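HOME ECON 217: Table Clearing, Week 4
R. Hovland

Clearing a table is two jobs, and most of you do the easy one. Pushing everything to the back counts as the easy one.

1. Group first. Drinks with drinks, food with food. Bread stays in its bag, away from your elbows.

2. Free the working area. Clutter at the back edge is storage. Clutter at the front is a career choice.

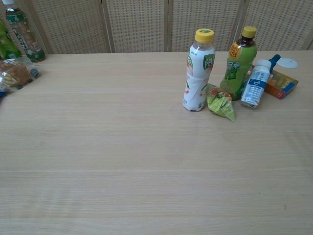 3. Finish the job. Wipe with the grain, then deal with the two clusters you hoped I'd overlook. Wrappers have a bin.

Reading: Brunon handout, first page.

Recent handouts
Folding Screens and What They Hide
Bottles, Upright

We use cookies. OK
Back to top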